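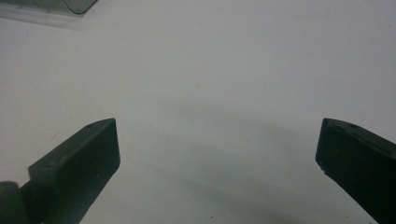 Zarkley Oral History Kit

Equipment loans > Sound > Recording kits
Zernstead Public Library, Media Desk
Status: available to cardholders
Loan period: 10 days, one renewal
Page last checked: 19 November 2018

The maker says this kit lets anyone "capture broadcast-quality stories in seconds." We have lent it out since June and would not put it that way. It records a person talking in a quiet room, and it does that well enough. The stories still depend on who is asking the questions.

What's in the case

Zarkley handheld recorder
Two Anar clip-on microphones with foam covers
Headphones, wired
USB cable and wall charger
Memory card
Printed quick guide (ours, the maker's guide is hard to follow)

Sound

The Anar clip-ons are the best part of the kit. They pick up a normal speaking voice clearly and don't make much fuss over hiss. They also pick up scarves, necklaces, a refrigerator in the next room and anyone who taps the table. The recorder has a setting called Smart Room that is supposed to take care of all this. We tried it with it on and with it off and could not tell which recording was which, so leave it off and turn off the refrigerator if you can. Write yourself a note to turn it back on.

Battery

Zarkley claims 20 hours. Our borrowers get nowhere near that with two microphones plugged in, and the battery meter stays on full for a long time and then drops fast. Bring the charger. For a first interview we suggest stopping at 45 minutes anyway – older speakers get tired, and so do the people listening.

Storage

The box says the card holds "over 1000 stories." We don't know how long a story is supposed to be. Copy your files off the card before you return the kit. The desk wipes it after every loan and we can't get anything back.

Transcripts

The kit comes with a code for Sethi, an online service that turns speech into text. It is free for the first month and then it is not, and you have to give a card number to sign up. The results are fine for one speaker with a radio sort of voice. With two people talking over each other, or a family that moves between languages, expect to retype most of it. Read the part of the terms about who may keep a copy of your audio. We found it vague, and we would not upload anything a relative told you in confidence.

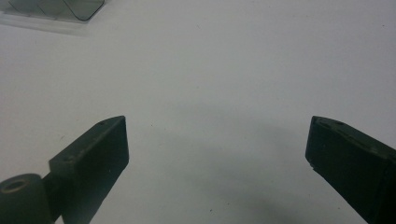
Sadia Farooqui wrote to the desk to say that we are too hard on Sethi. Her aunt's interview came back with every street name wrong, she says, but fixing it took one evening and typing it from nothing would have taken her a week. Fair enough. She also thinks the clip-ons are better than the ones she paid for at home.

Our view is the same as before on the terms, and we have added a note about street names to the quick guide.

Who should borrow it

People recording one or two speakers indoors. For a group, ask for the table microphone. For a walk or a parade, your phone will probably do as well – try it first and save yourself the trip.

To reserve

Ask at the Media Desk or call the main number and choose equipment loans. Bring your library card and a photo ID. Late kits hold up the next person on the list, so please call if you're running behind.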